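Home Features Food Towns Letters Subscribe

Features | March

The long, slow life of the old computer

By our Ostolport correspondent

There is a cupboard in my hall that I don't open when guests are round. It holds a vacuum cleaner, a tent we used once in the rain, and a beige desktop computer that I have moved between four addresses at some cost to my back. I have not switched it on in years. I couldn't tell you what is on it. I do know that whenever I suggest getting rid of it, a small voice says there might be photographs.

Half of Ostolport has a cupboard like this. The other half has a garage. I spent most of last month going in and out of both, trying to find out why a town that will happily throw away a sofa cannot part with a machine that takes a quarter of an hour to say hello.

The first reason is money, or the memory of it. A man in Trolville, the string of bungalows along the coast road, showed me the receipt for a desktop he bought when his daughter started school. She now has a mortgage. He keeps the receipt in a plastic sleeve, taped inside the wardrobe where the computer lives, and he quoted me the price from memory, including the delivery. To take it to the tip would be to admit that the money has gone. In the wardrobe it is still, in some technical sense, an asset.

The second reason is guilt. We have all read enough to know that there are metals in there, some of them precious and some of them nasty, and that putting the lot in a black sack is the act of a scoundrel. So we do the responsible thing and leave it behind the tent for ten years.

The third reason is that the things can still be made to work, and this is where the trouble starts.

Wundton Repairs sits between a nail bar and a shop that sells only blinds. It opens at 9, or when the kettle has boiled, whichever is later. The counter is covered in carrier bags, each with a name on a bit of masking tape, and the queue on the morning I went was out past the blinds. They had 205 machines through the door last year, according to the book by the till, and the commonest complaint, written down again and again in the same patient biro, was "slow".

Slow can mean many things. It can mean dust. It can mean a disk on its last legs, or a grandson who has been allowed to install things. Quite often it means the machine has been asked to open a modern web page on the amount of memory that was generous when people still rented films, and the cure is a small green stick that costs less than a takeaway. You line up the notch, you push, and you push rather harder than feels polite.

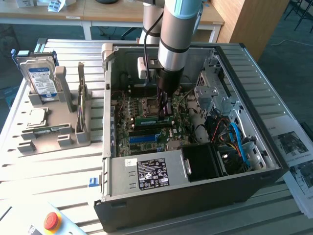

What the shop won't fix

There are limits. Wundton will not touch anything that has been in a flood, anything that smells of fish, or anything whose owner begins with the words "I had a little go at it myself". There is a flat charge of 15 pounds for looking inside, knocked off the bill if you go ahead, and a sign explaining that looking inside is also work. Beneath it somebody has added "as any vet will tell you".

They are gloomy about laptops. A desktop is at heart a tin box with a door, and a patient person with one screwdriver can get at nearly all of it. The thin machines everybody wants now are glued together like a cheap wardrobe. I asked whether that bothered them, and got a ten-minute answer that I can't print in full.

I left with a quote for my beige friend. It came to 120 pounds, for which I would have a computer that could do almost everything my telephone does, only louder. I said I would think about it. They have clearly heard this before, because the quote was already being filed under T.

A name and a personality

What surprised me most was how fond people are of the things. One woman in the queue calls hers Mushi, after the sound the fan makes when it gets going, and was bringing it in for the third time. Mushi does the accounts for a choir. It has outlasted 2 printers and a husband (he left, she said, it was fine). She had been offered a new computer by her sister at Christmas and turned it down, on the grounds that she would only have to learn where everything was.

I have some sympathy. We are told to replace things before they fail, and most of us prefer to wait until they do and then be cross. An old machine at least has faults you know. You learn to go and make toast while it starts. You learn not to have the music and the spreadsheet open together, as you might learn not to seat two particular uncles side by side.

As for mine, I got it out of the cupboard one evening, found the right lead and plugged it in. It came on at the second attempt, at 7.40, and by 8 I was looking at a desktop picture of a beach I don't remember visiting. There were photographs. There were eleven of them, and nine were of a boiler.

It has gone back in the hall, in front of the tent this time.

Contact the features desk | © Ostolport Magazine | Back to top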